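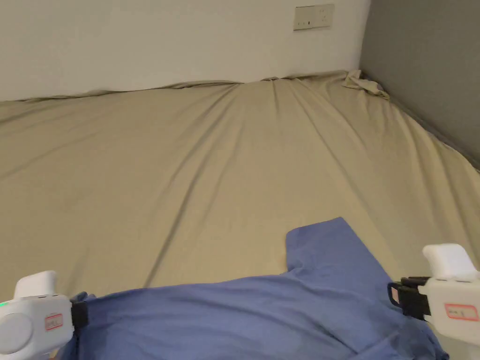 Chapter 6
Soft Goods: Why Laundry Is Hard

6.1 The state of the question

A welding cell from the 1980s can place a seam on a car door more evenly than most people can. A machine that folds a shirt on a bed, in a house it has not met before, is still a research topic. This chapter asks why the gap is so wide and how far it has closed.

Earlier chapters dealt with rigid parts. A rigid part has a position and an orientation, and 6 numbers fix both. Once those numbers are known, a grasp can be planned and carried out. Cloth has no such short description. A T-shirt modelled as a mesh of 1000 points needs three coordinates for each point, and most of those points are hidden under others as soon as the shirt is dropped.
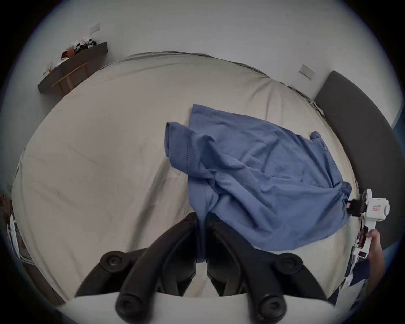 The usual answer is to avoid the full description altogether. The controller looks for a few useful features – a hem, a sleeve end, a shoulder seam – and acts on those alone. Two-handed work helps here. With one gripper holding a hem, the other can draw the cloth out until it is under light tension, and cloth under tension behaves in a far more regular way than slack cloth.

6.2 Shop floor and bedroom

Industrial laundries have had folding machines for decades. The Dodell line, used as a reference case throughout this chapter, handles 4000 towels in a shift. It relies on flat, rectangular goods of known size, fed one at a time by an operator. Change any of these conditions and the line stops.

A bedroom meets none of them. The work surface is soft and gives under load. The bedding may be creased, and a fingertip that presses too low will pick up sheet as well as shirt. There is no feeder, and garments arrive inside out or twisted.

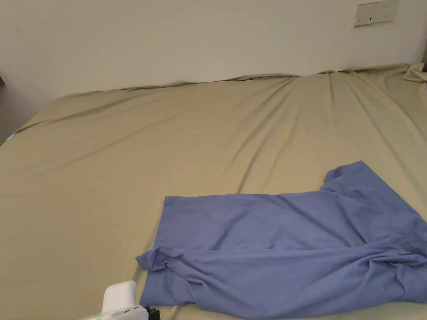

One reader of the first edition objected that the comparison is unfair, as a home machine may take all night over a basket that a person clears in minutes. The objection has force. Speed matters less in the home than on the shop floor, but the need for a person to step in matters more. A slow machine that calls for help at every third shirt saves no labour.

6.3 Measuring success

Claims in this field are hard to compare. In the Gelness trials, which we return to in Section 6.5, 498 folds were attempted and each was scored at three stages: grasp, spread and final fold. The Plasico method scores only the final fold. A system that grasps well and spreads badly will look promising under the first method and useless under the second.

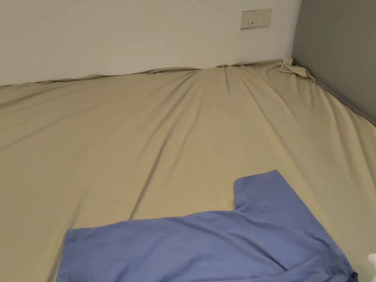 Figure 6.4 Blue garment on a fitted sheet, one sleeve projecting towards the centre of the bed.

The three-stage method is used in the rest of this chapter. Readers who need the background on contact and friction should review Chapter 4 before going on to Section 6.4, where the pinch grasp is treated in detail.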